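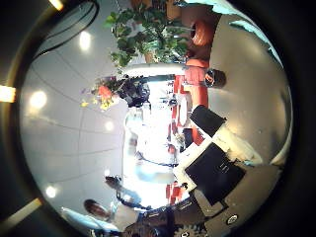 My sister's film was chosen for opening night at Flilenura, and she asked me to come because I had done the sound. I drove. It was 1,759 kilometres, most of it in February dark, and I had the two backup drives on the passenger seat with the belt done up over them. When I got in they sent me to wait in a room with white ceiling panels and round lights set into them, and a leafy plant in an orange-brown pot. I sat down near the plant and took my boots off. My sister was in an interview. A girl with a headset brought me a coffee and asked if I was the director, and I said no, and she took the second coffee away with her.

The film was called *Drindeo*. That was the name of the ballroom on the lake at Irkik, where our father played the trumpet for nine summers before it was knocked down for a boat launch. In the last summer, somebody decided to film the closing weekend. Three bands played each night. People drove in from the mines and the mill and slept in their cars, and the paper said there were 3,000 of them by the Saturday, in a town that didn't have that many people in it. Then the man who had paid for the filming went broke, and the reels went into a shed behind the hardware store.

There were 26 of them. My sister found them by asking the hardware store, which she said later in every interview, and people always laughed as if it were a joke. She had just phoned and asked. 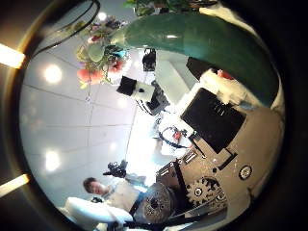

The picture was good. The colours had gone a bit pink but you could see everything, the women fanning themselves with programs and the lake behind the stage going from blue to black. The sound was the trouble. Eleven reels had none. On the rest, the microphone had been put beside the drums, so that for two years of evenings I sat in my basement taking a drum kit down a little at a time to see who was behind it. Sometimes it was our father.

He has one solo in the film. It lasts forty seconds. He stands up, plays it, sits down and shakes the spit out of the horn, and the man beside him says something and he laughs. My sister wanted to know what the man said. I told her I couldn't get it. I tried everything I had and some things I had to rent, and I told her I couldn't get it, and she put it in the film as it was, with the laugh.

Our mother didn't come to Flilenura. She had seen it at home on the laptop with the lid tipped back, and said it was very nice and that the hall was hotter than it looked. She asked who the woman in the green dress was. My sister said she had been hoping our mother could tell her. Our mother said no, she'd never seen her before, and then she got up and did the supper dishes, which were already done.
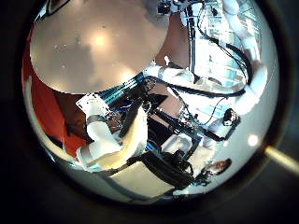

*Orange and grey, up close.*

The theatre was the Hervieu, which has 453 seats, and they were all taken. I had gone in that afternoon for the sound check. The projectionist was a tall woman in a cardigan who let me walk around while she ran the second reel. It was loud enough at the back and too loud at the front left, and she fixed it without being asked twice. Then she ran the solo, because it was next. I was standing in the aisle by row M. The speakers in that place are very good, much better than anything I own.

The man beside our father said, "She's here again."

I asked her to play it again. She did, and it was still there, under the brushes on the snare. She's here again, and the laugh. The projectionist asked if there was a problem with the level. I said no, the level was fine.
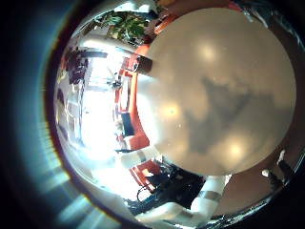

Photo: Hervieu Theatre, supplied

I had four hours. I walked down to the river and back and bought a sandwich. I had the session on my laptop and I could have taken two decibels off that line, and it would have gone back under the drums where I had found it. It's a small job. I've done it a hundred times for people who swore on camera. I opened the laptop on a bench and it was so cold that the battery dropped to nothing while I was looking for the file, and I closed it again.

My sister came out of her interviews at six with lipstick on and her good coat. She asked how it sounded in there. I said it sounded better than at home. She said, "Did you ever get that line?" and I said she should listen for it.

We sat in the middle, on the aisle. She held my sleeve all through the first part. People laughed at the boy who falls off the dock, and they clapped after the singer from the mill town, as if she could hear them. When our father stood up my sister leaned forward. He played his forty seconds. He sat down and shook out the horn.

She let go of my sleeve. On the screen the camera swung over to the dancers, the way it always had, and found the green dress and stayed on it - a long time, longer than I remembered, though I had watched that shot more often than anyone alive. She wasn't dancing. She was looking past the camera at the band.

Afterward there were questions. A man near the front wanted to know about the film stock. A student asked what it had been like to see her father so young, and my sister said it had been a gift, which was what she always said. Then she said that she would like to hear from anyone who had been at the Drindeo that last summer, anyone at all, and she gave out her email address, spelling it slowly.

In the car I moved the drives to the back so she could sit up front. We were past the last lights before she spoke.

"Mum knew the dress," she said.

I said yes, I thought so too, and she turned the heater up and looked in the glovebox for the mints.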